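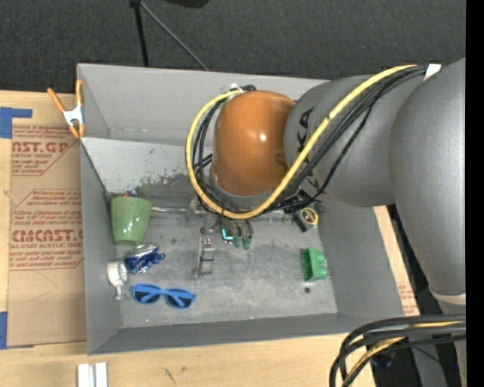
**Soteo is back on its feet**

If you've walked past the back end of the Heinonen building this month, you've heard the news already, most likely in the form of Pierina Gatti whooping. The bin cell is running again! After two weeks of cables, clamps and bits of sheet all over the lab, Soteo is back to reaching into its gray bin and going after whatever we've thrown in there, and I wanted to write down what got done while it's all still fresh. Several of you at the Zerotdale site have asked, and a few of you are about to set up a cell of your own, so I've left in the boring parts too.

**What was wrong**

The arm itself was fine. It has over 2000 hours on it and it still moves beautifully. Our trouble was in everything we had hung on it. The gripper's cables run along the outside of the arm, down from the big link, past the wrist and into the tool, and over the last year that run had gotten a little longer each time somebody added something. A new finger sensor, one more black cable. A different connector, another tie wrap. By January the bundle had enough slack to catch on the rim of the bin when the wrist turned hard to the left, and enough stiffness to push the wrist back a hair when it turned to the right.

We saw it first as missed grasps on thin things. Then we started losing the finger signal for a moment in the middle of a move, always in the same corner of the bin, and Kobina Mahama spent a long afternoon wiggling connectors one at a time while the rest of us watched the readout. He found it in a connector at the wrist. One pin had backed out just enough to lose contact when the bundle was pulled. So we had one bad pin and one bad cable run, and the run was what had been working on the pin. We decided to take the whole thing off and do it over.

**The cables**

Everything came off the arm at once. I'd recommend this to anybody who is tempted to fix it a piece at a time (I was tempted). With the arm bare you can jog each joint to the end of its working range and see where the path is longest and where it pinches, and you can do that without ten other cables in your way.

The thick yellow cable now goes on first and makes a loop around the side of the wrist, and the thin black ones ride along inside that loop. The yellow one is stiff and it holds its shape, so it acts as a kind of guide for the rest. Hanne Eskola came up with this after trying a length of spiral wrap, which looked great on the bench and then grabbed the rim of the bin on the very first move. With the loop, the slack has a place to live. It opens when the wrist goes one way and closes when it goes the other, and it stays clear of the fingers in every pose we've tried.

A few notes for those of you doing the same:

- Fix the bundle at the big link, then leave it free until it gets to the wrist. We had three extra ties in between and all three were doing harm.
- Leave a service loop of 300 mm at the tool end. It sounds like a lot. You will be glad of it the first time you have to take the gripper off.
- Label both ends before you pull anything. Kobina uses white wrap and a fine marker, and he puts the date on it as well.
- Run the wrist slowly through its full range by hand before you let a program near it, with one person on the pendant and one person looking at nothing but the cables.

The ties get snugged by hand and trimmed flush. We did have a short argument over hook-and-loop straps, which Hanne likes and I don't, and for now she's won on the lower part of the arm and I've won at the wrist.

**The bin and the table**

While the arm was bare we gave the bin some attention too. It had been creeping. Each time the gripper leaned on a wall to get at something in a corner, the bin slid a tiny bit across the wooden tabletop, and by the end of a long run the taught floor height was still right but the walls were not where the software thought they were. You'd see the fingers come down brushing the side, and the scuffs inside will tell you how often that went on.

The answer was a spring clamp from the drawer. I know, I know — we had drawings started for a bracket! But the clamp with the orange handles went on the corner while we were waiting for the bracket, and the bin hasn't moved in any check since, so the bracket is on hold. We've added blue tape on the table as a witness mark. If the bin and the tape disagree, stop and put the bin back before you do anything else.

The acrylic sheet by the bin still has its brown paper on, and please leave it that way. Analyn Cabanatuan is cutting it for a side guard as soon as she has the shop to herself for a morning, and she'd like it to get there without scratches.

**Teaching it the bin again**

Any time the tool comes off, the tool center point has to be done over, and this was the part I expected to hate. Tuulikki Väisänen made it almost pleasant. She wrote a short routine that brings the fingertips to a fixed point from several directions and tells you how far apart the answers are, and if you don't like the spread you just go around again. We went around a few times. After that come the four inside corners of the bin floor, and then a height check in the middle, where the floor is flattest.

For the first runs we kept the speed well down and loaded the bin with the old favorites. A green cup, a crushed can, the blue sunglasses. The can is a great test because it's never the same shape for long, and the sunglasses are a great test because they're awful. Folded temples, dark lenses, hardly anything solid to close on. If you are choosing things for your own bin, get something you think is unfair and put it in on the first day. We learned more about our approach angles from the sunglasses than from everything else put together.

Our first full session was 79 picks with no dropped signal. Not every one of those was a good grasp, and we're sorting through the misses now, but the fault that started all this didn't show up once. The corner that used to cause it is now the first place we send the arm in the morning, mostly for the satisfaction.

**Looking after it**

We've agreed on a routine and it's short enough that people are doing it. At the start of the day, look at the loop with the arm at home, and then again with the wrist turned each way. Check the bin against the tape. Wipe the green fingertips with a dry cloth, and look at the edges while you've got them in your hand. Once a week, somebody unplugs and looks into the wrist connectors — looks, with a light — and writes their initials in the book. The book is on the shelf by the pendant and it has a pen tied to it, which I hope will still be true by the time you read this.

Denetti has quoted us for a spare set of the wrist connectors with a better latch. Pierina wants to fit them right away and I'd like to wait until the June shutdown, so that we can do the second tool at the same time. If you have run that latch style on a moving arm, please tell one of us how it held up, good or bad.

**Come and see it**

Pierina is happy to show the cable run to anybody who wants to copy it, and she has photos of the old one for contrast. They're a bit embarrassing! Kobina has the bad connector in a bag if you'd like to see what a backed-out pin looks like up close. It's worth two minutes, because once you've seen one you'll spot the next one right away.

The wiring sheet and Tuulikki's routine are both in the shared folder under Soteo, dated 2020-02-21. If you find an older sheet printed out anywhere, throw it away. The pin numbers on the tool side have changed.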